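Plalora table-setting day draws 80 neighbors

Feb 5, 2026

Moura's community hall was packed for the first Plalora tabletop day, and what a turnout – 80 people signed up to try laying out, clearing and tidying small household things against the clock! Organizer Lamduan Chaimongkol had hoped for half that.

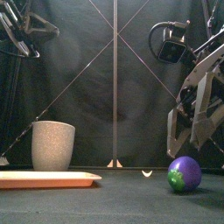 The rules are simple. Every round starts with a few everyday pieces, such as a cup, a tray and a ball, and ends when each one is where the card says it goes. Yupin Nuchit took the morning heat with 404 points and got a huge cheer. "I've been practicing at my kitchen counter all week," she said.

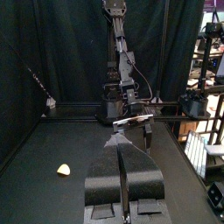 A small pale yellow piece on the black tabletop.

The next day is planned for August, with room for 500.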